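Keep the Reading Room Quiet

The library in Skornine is to lose its reading room. The plan, put out in September, is to turn it into what the council calls a flexible space, with bookable screens and a coffee counter. I think this is a mistake, and I say so as someone who likes coffee.

The room has 28 seats. On most winter afternoons they are taken by three o'clock, by school pupils, people filling in job forms and a few pensioners with the newspapers. Mbali Zulu, who ran the desk there until last year, told me the same faces came back for years. They wanted a chair, a light and no noise. There is nowhere else in town to get all of these free of charge.

The council says visits have fallen. They have, across the building, but its own report puts the reading room at 3000 visits last year, hardly changed from the year before. The drop is in film and music loans, and a coffee counter will not bring those back.

Supporters of the plan say people can read at home. Some can. A pupil who shares a bedroom with two brothers cannot do much revision there, and a parent with small children gets little done before they are asleep.

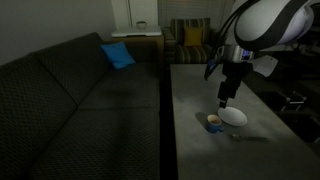 Reading at home also asks for more than a free hour. Even with the house to yourself, the home has been set up for rest. A deep grey sofa with a bright blue cushion in the corner is a fine place to finish a novel, and a small side table will hold a cup, but neither is much help with a tax form or a set of maths papers. Those need a proper desk and a hard chair. The council has both already, and it should leave them where they are.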